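The standing desk and other things I was told would fix me

I have now owned a standing desk for long enough to say something about it, and what I want to say is mostly a complaint about how these things get talked about.

A bit of background. I work for myself, mostly editing training manuals, and until last winter I did it at an old dining table in the back room in Bolcombe. My neck hurt. My lower back hurt on and off, worse in the afternoons. I mentioned this to a few people and every single one of them said the same two words, in the tone people use when they recommend a podcast. So I started reading.

If you go looking for information on standing desks you will mostly find it on the websites of people who sell standing desks. I don't think that's a conspiracy, it's just who can be bothered writing it. But it does colour things. I read one page claiming that standing for four hours a day would burn off a quite startling amount of energy over a year, and when I followed the footnote it went to another page on the same site, which had its own footnote, which went nowhere. A different shop had a chart with no numbers up the side.

The independent stuff I found was a lot more cautious. As far as I could follow it (I am not a doctor, I move commas for a living) standing still uses a little more energy than sitting still, somewhere in the region of a biscuit. People with sore backs sometimes feel a bit better if they swap positions often. People who stand all day at work, meanwhile, have plenty of complaints of their own. Ask anyone who's done a few years behind a shop counter whether they would like to be given more standing.

I bought one anyway. I know.

The model was a Preltenex, which cost me $800 before delivery, and the delivery to Bolcombe was treated as though I'd asked for it to be flown to the moon. There was a dearer one at nearly $2000 that had the same legs, as far as I could tell from the spec sheet, and a thicker top. The man on the phone told me the thicker top was "more stable under load". My load is a laptop and a cup of tea.

Before I paid I did go and stand in a few places, to see how I liked it.

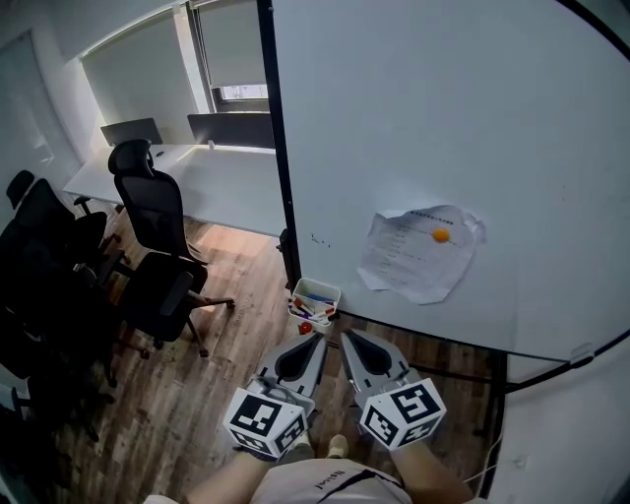

The whiteboard end of the room. Decent floorboards.

What I learned from this research is that I am perfectly happy on my feet for half an hour if I have something to do with my hands or someone to talk to. Put me in front of a screen with a paragraph about forklift safety and I start leaning on things after ten minutes. First one hip, then the other, then both elbows. By the end I'm more or less lying on the desk with my feet on the floor. I should have taken that as a finding and kept my money.

So, the desk itself. It goes up and it goes down. There's a little panel with memory buttons, and you're meant to program your ideal sitting and standing heights using a guide in the booklet. The guide wants your elbows at a right angle, your eyes level with the top of the screen, and your wrists flat. On a laptop this can't be done. Either the keyboard is in the right place or the screen is, because they are attached to each other. The booklet's answer is a laptop riser plus a separate keyboard, both of which Preltenex will happily sell you. I put mine on two dictionaries.

Then there's the mat. Everyone says you need the mat. I'd never heard of the mat until after I had bought the desk, at which point it was suddenly essential, and standing on a bare floor was described as if it were a form of self-harm. People stood on bare floors for quite a long time before the anti-fatigue mat came along. I asked about this in the shop over in Tiltdale and was told that modern floors are harder. Harder than stone? We moved on to the footrest.

I tried a friend's mat for a fortnight. It was nice. It was about as nice as wearing shoes with a decent sole, which is what I've done since.

For the first month I was good about it. I stood from nine until my first cup of tea, sat till lunch, stood again after. I kept a note of how my back felt each day, marked out of ten, which I'd recommend to anyone spending this sort of money on their health, if only because it's so humbling. The numbers wandered all over the place. My best week was the one when I had hardly any work on and spent most of it in the garden pulling out old fence posts. My worst week was one with a big deadline, standing or otherwise. If you'd shown me the page with the headings covered up, I couldn't have told you which days I'd been upright.

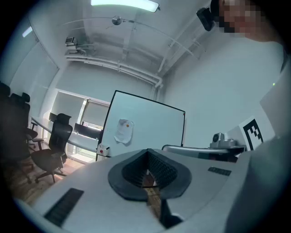 By March the desk had settled at its lower height and stayed there. I don't think I decided to stop. I had a long job on from Ruddock, a great slab of a manual with every second heading in the wrong style, and one morning I sat down to concentrate and never pressed the button again. I've since asked other people who have them, and most admit to the same thing if you ask in a friendly enough way. One has hers permanently up because the cat's bed fits underneath.

There are things I'd say in its favour. The desk is flat, which the dining table wasn't. It's the right height for me when I sit, and the dining table was too high, and I suspect that if there has been any improvement in my neck it has come from there. But any desk of the right height would have done the same, or a cushion on the old chair. A cushion would have been $30 on a bad day.

I do get up more than I used to. That came from something much duller, which is that I moved the kettle. It used to live within reach on the windowsill, and now it's back in the kitchen where it belongs, so I walk down the hall and stand about while it boils and look out at whatever's going on in the street. Some days that's half a dozen trips. I've not seen a website devoted to it.

A reader wrote in after my post about blue light glasses to say I was being cynical and that if something makes people feel better then where's the harm. Fair question. I don't mind anyone feeling better. What bothers me is the order it comes in: you have a sore neck, which is ordinary and boring and usually wants you to move a bit and sit properly, and before you've tried the free things you've been walked through a desk, a mat, a riser, a keyboard, a footrest and a sort of wobbling stool (I haven't told you about the wobbling stool, and I don't intend to). Each one turns out to need the next. And when it doesn't help, the advice is always that you've set it up wrong.

Maybe I have set it up wrong. I've read the booklet twice and I can't see where.

If you already have one and love it, good, keep going. If you're about to buy one, try putting your laptop on top of a chest of drawers every morning for two weeks and see how you feel about it by the second Thursday. If you are still standing there and still cheerful, go ahead, and get the cheaper top.

Next time I'll do water filters, which a few of you have asked for. I've got the jug kind and the under-sink kind both going at the moment and so far I can't tell the tea apart.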